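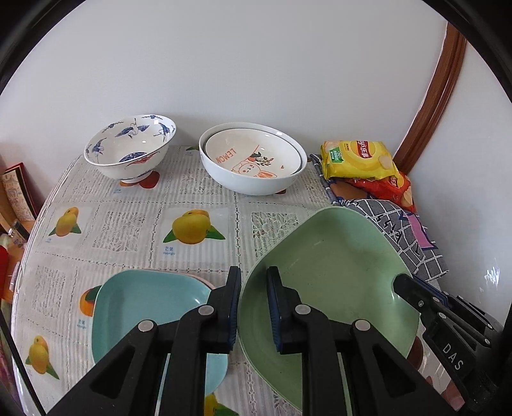

June, 16:20. Remote week trial, notes as I go

Second pass through the Berano survey export. 121 replies so far, want more before we touch the handbook. Free text column is a mess, half of it pasted from chat. Cleaned by hand up to row 64, then gave up and filtered on "meeting".

Main moan is still the same one – people at home find out about decisions a day late. Office lot settle things at the desk, no write-up. Gatier team are worst for this, and they know it. Asked them to put decisions in the shared log before lunch, one line each. Log has 434 entries now, most from Bodovent, who write down everything including what they changed thier minds about. Fine by me.

Calls: moved the stand-up to text only for the trial. Quieter mornings. Two complaints, both from people who like the chat at the start. Tried an optional coffee call at 10:30 instead, three turned up, one with mic off throughout. Leave it running another fortnight before deciding.

Chairs and desks – allowance form is broken again, throws an error if the postcode has a space in it. Reported it. Meanwhile claims go by email to the ops inbox, NOT to me.

Time zones. The Ng office starts when we are nearly done, so handover note has to go by 15:45. Missed it twice. Put a reminder in the calender, title in capitals.

Message count in the main channel 1287 since the trial began. No idea if thats high, don't have the earlier number. Check whether the old workspace export still opens.

To do
– rest of free text, rows 65 on
– ask Gatier for log access for the new starters
– redraft question 7, people read it two ways
– quiet hours: noon to two, or leave it to teams?

Filed under: Remote working, Team notes

We use cookies to remember your settings. Accept / Manage choices

Contact the notebook editors | © Berano | Back to top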